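Subject: Re: [repair-list] Gullach open day, anyone go?
Date: Friday, 21:14

I went. Zinunari had the far end of the Gullach unit and were showing their arm working inside opened-up desktop computers, which is the job they want to sell to recyclers. I stayed for two runs and most of the talk. 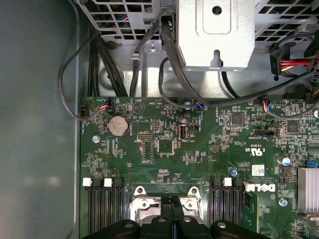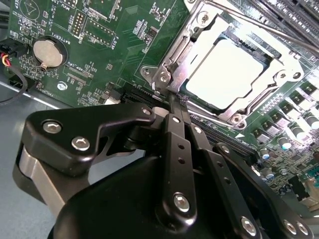
The talk was what you would expect. Their leaflet claims 2,000 machines a year from a single cell, and when I asked how many they had put through so far the answer was 377, all of them office desktops from the same contract. I'd call that a kind sample. Our last pallet at Somwood had hardly two alike, and half of those had been got at by somebody with the wrong screwdriver.

On Wednesday someone wrote:

> The write-up I saw says it can strip a board without any help and
> that it will pay for itself inside a year. If so we ought to be
> talking to them before the Owen money is spent. Did anybody see it
> do the whole job, start to finish?

No, I didn't. The cases were opened by hand before we were let in, and in both runs the operator stopped the arm at least once and nudged something. He was quite open about it, to be fair to him. I timed the second run at 42 minutes. I can do one in a lot less than that with a radio on and a mug of tea beside me.

As for paying for itself, I asked the price and got "it depends on the package". I also asked what happens when a cable is lying across the thing it wants to reach, and was told the next version will be better at that. Cables are most of what is in the way in any desktop I have ever opened, so I'd want to see the next version.

It was careful, I will say that, and slow enough to follow. I can see a use for it on a long run of one model. We don't get those.

My view is we leave the Owen money where it is. 300 quid of it would buy decent bench lamps and a new set of bits. They are doing another open day in May and I'd go again if they let us bring our own machines. Can someone with a van say whether they're free?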